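Klappdeckelschachtel

Die Klappdeckelschachtel (auch Faltschachtel mit angelenktem Deckel) ist eine einteilige Verpackung aus Wellpappe, deren Deckel über eine Rilllinie mit der Rückwand verbunden ist. Sie wird flach liegend angeliefert und ohne Klebstoff oder Heftklammern aufgerichtet. Verwendung findet sie im Versandhandel, in der Ersatzteillogistik und zur Aufbewahrung von Kleinteilen und Leitungen.

Aufbau

Der Zuschnitt besteht aus Boden, Vorderwand, zwei Seitenwänden, Rückwand und Deckel. Am freien Rand des Deckels sitzt die Einstecklasche, die beim Schließen hinter die Vorderwand geführt wird. Seitliche Laschen am Deckel verhindern das Eindringen von Staub und versteifen die Ecken. Je nach Ausführung sind Grifflöcher oder Stanzungen zur Entlüftung vorgesehen. Die Wände sind im Verhältnis zur Grundfläche meist niedrig.

Material

Üblich ist einwellige Wellpappe mit brauner, unbedruckter Decke. Die Laufrichtung der Welle bestimmt die Stapelfestigkeit und das Verhalten an den Rilllinien. Verläuft die Welle parallel zur Rillung, bricht die Decke leichter auf. Der Hersteller Pirik führt den Typ Zenudero in 4 Größen; die Verpackungseinheit für Großabnehmer umfasst 3.000 Zuschnitte.

Verwendung für Kabel

Bei der Lagerung von Leitungen wird zwischen gebundener und ungebundener Einlage unterschieden. Gebundene Ringe nutzen den Innenraum besser aus und lassen sich einzeln entnehmen. Ungebundene Leitungen verhaken sich, stehen über den Rand und drücken gegen Deckel und Vorderwand. Leonilde Calado empfiehlt in ihrem Leitfaden zur Werkstattlagerung höchstens 5 Leitungen je Schachtel, jeweils mit Klettband gefasst.

Zwei geöffnete Schachteln, links leer, rechts mit einem ungeordneten Bündel schwarzer Kabel, das über den Rand ragt

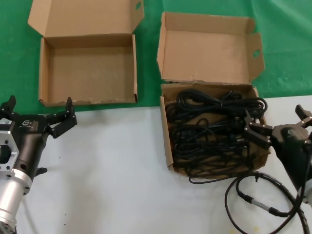 Verschleiß

Beansprucht werden vor allem die Oberkante der Vorderwand und das Deckelscharnier. An der Oberkante löst sich durch wiederholtes Einstecken der Lasche die Decke, bis die Welle freiliegt. Ausgebeulte Vorderwände führen dazu, dass die Lasche nicht mehr greift. Arnaldo Godinho unterscheidet Kantenausriss, Rillbruch und Wandverformung. Nur beim Kantenausriss hält er eine Ausbesserung mit Nassklebeband für zweckmäßig.

Siehe auch

Wellpappe
Stülpdeckelschachtel
Rilllinie
Kabelbinder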